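Search this site Search Go

Trernano Shared Rooms
Minutes, April meeting – small display corner and storage

Present: Ah-rin Sun (chair), Lenni Räsänen (notes), two from Skosgate, one from Melis, came in at 6:40.
Apologies: Nusa.

1. Last minutes
Agreed. One fix – the shelf order was 401, not 400. Lenni to correct the copy in the binder.

2. Money
Spent so far on the corner: 932. Leaves 40 in the pot until summer. Skosgate asked if the wallpaper came out of that. Yes, it did, paste too. No more buying till the new budget is in.

3. Rack and hangers
Black rack stays. Melis wanted it moved forward a bit so people can reach the bar, Ah-rin against, takes up too much of the white top. Left where it is for now.
Hangers – mix of plastic and wire at present. Agreed to go over to one kind when theres money. Wire ones mark soft fabric, plastic ones slide. Long talk about this, no vote.

4. Baskets
Wire mesh baskets to stay up. Wanted for small stuff – clips, tags, spare zipper pulls. Skosgate would like the side one lower. Zip ties would have to be cut and redone. Lenni to look at it.
Nothing heavy in them please. Tape rolls and scissors go in the drawer.

5. Wallpaper and the corner generally

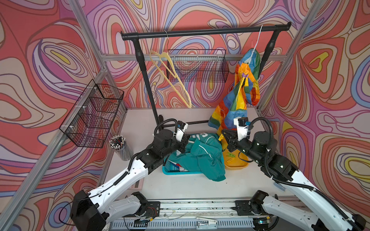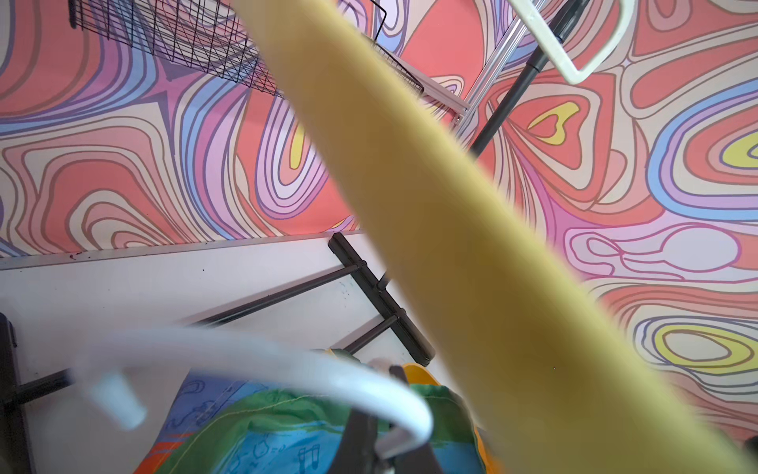
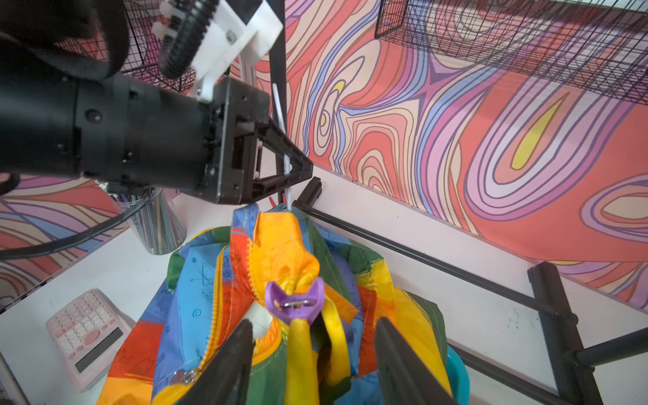 Too busy behind anything patterned, Skosgate felt, and the rainbow fabric would show up better against plain white. Could a sheet be hung from the rail for patterned things and taken down after? Ah-rin fine with that as long as it goes up with clips and no tape, the paper tears. Melis likes the wallpaper as is and wants that noted. Noted.
Skosgate to bring a sheet and try it.

6. Table top
Pink calculator and the pen pot – do they live on the table or not? Melis uses both for pricing. Agreed they can stay but on the left, away from the rack, so bags and clothes can be laid flat.
Bags with zippers – close the zipper before hanging up, pulls catch on the mesh. The purple cat-ear pull is a nice one, Melis asked where to get more. Ah-rin will ask.
Marks on the white panel. Try dish soap first, then the cream stuff. No scouring pads. Lenni to do one patch and report back.

7. Labels
Nusa sent a note, wants bigger print on the tags. Agreed in principal. Size left to Nusa, sample to be brought to next meeting.

8. Other business
Key to the back cupboard still missing. Ask Skosgate's evening group.
Lights – someone is leaving the strip light on overnight. Last one out switches off, sign to go by the door.
Chairs ran out of time, carried over.

Actions
Lenni – binder fix, side basket, test patch
Ah-rin – zipper pulls, sign
Skosgate – sheet, ask about key
Nusa – tag sample

Closed 8:05. Next meeting same room, time to be sent round.

Last updated: April
Contact Trernano Shared Rooms | Copyright Trernano | Back to top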